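Stotico is a motion planner for tabletop arms, written mostly by Ye-seo Cha, and I've maintained this article since I started using it in March. It turns a request like "put the star beside the cube" into a path, replanning every 80 milliseconds (my favourite bit!). Colour labels come from a separate module, Simumard. I still find its grey-on-grey behaviour a bit dodgy, mind you.
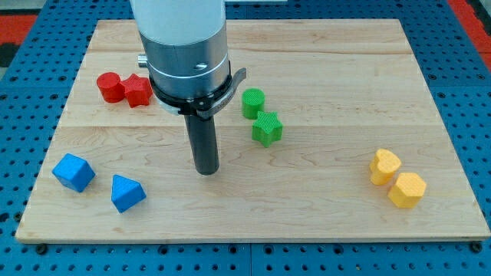 Coloured blocks on a maple board, with the rod tip just above the wood.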